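Sandthorpe Paper Club – minutes, 2024-08-04

Here: Štefánia Koubek, Janka Tóth, Dušan Lukáč, Silvia Michalík and me (Viera Holub, scribbling as usual). We started late while Dušan hunted for the biscuits, and I make no apology for the handwriting these were typed up from.

July minutes agreed, once Janka had pointed out that I'd spelt Modcombe wrong all the way through. Sorry, Modcombe! The kitty stands at £683 and Silvia would like 28 of those pounds back for the guillotine blade, receipt handed over. Agreed by everyone.
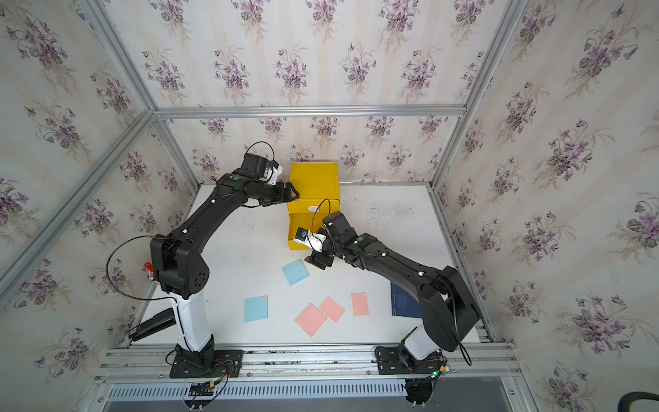
Storage took up most of the evening. Štefánia wants all the loose squares boxed by colour before the Modcombe fair, and I'd love that too, but Dušan thinks we'll never keep it up and would sooner sort by size. We went round and round a bit. I do like the yellow box with its lower compartment at the front – my vote is for the pinks and light blues to live in there together, as they always get used for the same flowers anyway. Janka asked whether it would need a new label and we left that for next time. Vote on sorting by colour: 4 for, Dušan against (cheerfully).

Fair table: Silvia to ring Modcombe and ask for a spot near the door. Štefánia to bring the floral cloth if she can find it.

Any other business: Dušan's key sticks. He'll get another cut.

Finished with 11 biscuits left, and Janka took them home.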